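3. Handling rules for bench demonstrations

3.1 Why the rules were written down

The first months of collection on the Vamholm project ran without a written protocol. Each operator had been shown the grippers for a few minutes and then left to work. When we went back through those recordings, the same bench task had been done in many different ways, and a good part of the difference had nothing to do with the task. Some operators cleared the table before they began and some did not. Some closed the fingers on a container while it was still being slid. Some started recording with an object already held, which left the policy with no example of how to approach it.

We drafted a rule set in July and revised it until the operators could follow it without stopping to ask. The version given in this section is the one used for all 598 demonstrations reported in Section 5. It covers handling on the bench only. Rules for storage, consent and release of recordings are in the appendix.

Two existing practices shaped the draft. One was the bench code of the Zarnasum teaching laboratory, which had been written for students handling culture dishes and small containers by hand. The other was the operator sheet from our own earlier Pacheco study, which dealt with kitchen objects and said a lot about grip but almost nothing about layout. Neither could be used as it stood. The Zarnasum code assumes fingers that can feel a lid shift. The Pacheco sheet assumes that an object can be knocked over and set up again, and that the demonstration can simply go on.

3.2 Scope and terms

The rules apply to any demonstration in which hand-held grippers are used on labware. "Operator" means the person holding a gripper. "Target" means the object to be moved or held in the current step. "Neighbor" means any other object on the bench that a gripper could reach during that step. "Pad" means the contact block at the end of a finger. A "demonstration" runs from the first recorded moment to the last and may include more than one step.

We use "must" for rules that decide whether a demonstration is kept and "should" for rules that are noted in the log but do not lead to rejection.

3.3 Layout of the bench

The operator must set the bench before recording starts and must not change it by hand once recording is under way. Everything the step needs has to be within reach of the grippers. Anything it does not need should be moved to the back of the table or taken off it.

Round dishes must lie flat. Tall, narrow containers must stand upright on their own base and should have clear space on at least two opposite sides, so that both pads can come in without touching a neighbor. Where a dish and an upright container are used together, they may be placed near each other, but the container should not lean on the dish. In early trials we found that a leaning container gave demonstrations that looked clean and taught the wrong contact.

Small colored markers may be used as place references. A marker must be set down before recording and left alone. Paper under a marker should lie flat, with no corner lifted where a finger could catch it.

The camera on each gripper must have a clear view between the pads with the fingers open. Operators check this by opening the gripper fully over bare table and looking at the live view. Figure 2 is taken from the gripper cameras during work at one bench.

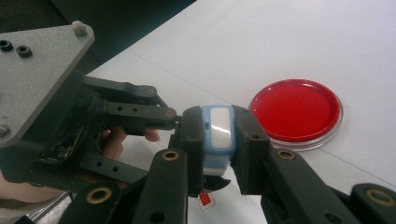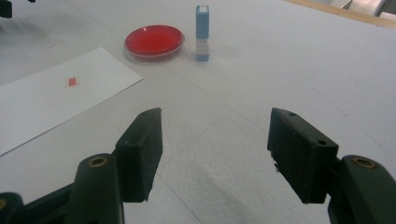 Figure 2. Gripper-camera views of one bench setup. First view: a blue and white block held upright between the pads, with a second gripper to the left. Second view: fingers open in the foreground, with the dish and an upright container farther off.

3.4 Approach and contact

The operator must begin with the gripper open and the target in view of the camera. We ask for a short pause before the first movement. It costs little recording time and gives the later processing a clean starting point.

The approach should be made in one continuous motion at an even speed. Corrections are allowed. An operator who sees that the pads will miss should slow down, correct, and carry on — the correction is useful data, and hiding it by restarting makes the set look easier than the task is. We had first told operators to restart after any correction. The result was a large number of near-perfect approaches and a policy that could not recover when it came in from slightly the wrong side.

Both pads must touch the target before it is lifted. For upright containers the contact should be on opposite faces and below any separate cap. The operator should not use one pad to drag a container into place. If a container must be turned, it should be picked up, turned and set down again.

Dishes are handled differently. A dish must be gripped by its side wall, never by the lid alone, and it must be kept level for the whole of the lift. We do not ask operators to judge level by eye through the camera. They are told to keep the gripper at the angle it had when contact was made.

Grip force is set by hand pressure on the tool and cannot be read back exactly. The rule we settled on is that the operator closes until the target is held, then stops closing. During training, each new operator practices on empty containers until five lifts in a row show no slip and no visible bending of the walls. This is a weak check, and we return to it in Section 6.

3.5 Two grippers on one bench

Some steps call for a gripper in each hand. These produced more rejected demonstrations than any other kind, and the rules are stricter here.

One gripper must be named as the holding gripper before recording starts. The other is the moving gripper. The holding gripper should stay still while the moving gripper is near the target. If both have to move, the operator moves them one after the other. The two must not touch each other at any point. Finger linkages have open gaps, and on two occasions in the early trials a link from one tool caught inside the other, ending the demonstration and bending a pivot.

Sleeves must end at the wrist or be held in by a cuff. The operator's free fingers should stay behind the housing. A hand that appears in the other gripper's camera is not in itself a reason to reject a demonstration. A hand that touches the target is.

Handing an object from one gripper to the other is allowed only when the step calls for it. The receiving gripper must have both pads on the object before the giving gripper opens. We ask for a clear hold by both tools in between, long enough to be found in the recording without searching for it.

3.6 Stopping and rejecting

The operator may stop at any time for any reason and does not have to explain. A stopped demonstration is logged and kept apart from the rest. It is not deleted. Stopped recordings have been more helpful than we expected for finding unclear rules, and several of the changes made after the first draft came from them.

A demonstration must be rejected if a container tips over, if a lid comes off when the step does not call for it, if the operator touches any object by hand, or if the target leaves the view of every camera for longer than the step allows. It must also be rejected if the bench was not set as written, even when the handling itself was good. Operators objected to this last rule more than to the others. We kept it after comparing two training runs, one with and one without the badly set benches. The second run placed dishes more reliably — the comparison is in Section 5.

After a tip or a spill, the bench is cleaned and set again from the beginning. The operator does not pick up from the middle.

3.7 Tool checks

Grippers must be checked at the start of a session and again after every 20 demonstrations. The check covers the pads, the pivots, the bolts on the camera mount and the full opening of the fingers. Pads with chips or rough spots on a contact face must be replaced. Wear on other faces should be noted and may be left. Pivots should move freely with no side play that can be felt by hand.

The camera view is compared with a stored reference view. If the pads do not line up with their place in the reference, the mount is adjusted and the check is repeated before any more recording is done. A small shift in the mount is easy to miss during work, and it affects every demonstration that comes after it.

Printed parts from different batches were not identical. We had two batches, one made in our own shop and one supplied by Arnuretti, and the pads differed slightly in surface finish. Each tool log therefore gives the batch of every pad. We would advise other groups to record this from the start, as it could not be recovered for our earliest sessions.

3.8 Review

Every demonstration was looked at by a reviewer who had not recorded it. The reviewer had the rule sheet and the operator's log and marked each "must" rule as met or not met. Where a reviewer was unsure, a second reviewer looked at the same recording without seeing the first set of marks. If the two disagreed, the demonstration was left out of the training set, and the rule in question was put on a list for rewording.

Most items on that list concerned contact. "Both pads must touch the target" sounds simple, but from a gripper camera the far side of a container is often hidden by the container itself. The reworded rule tells reviewers to judge from the first moment of lift, when a container held by one pad will usually swing or drop. The wording of the dish rule went through the same process and is still less clear than we would like, mainly for lids with a glossy rim, where reflections make the edge hard to place.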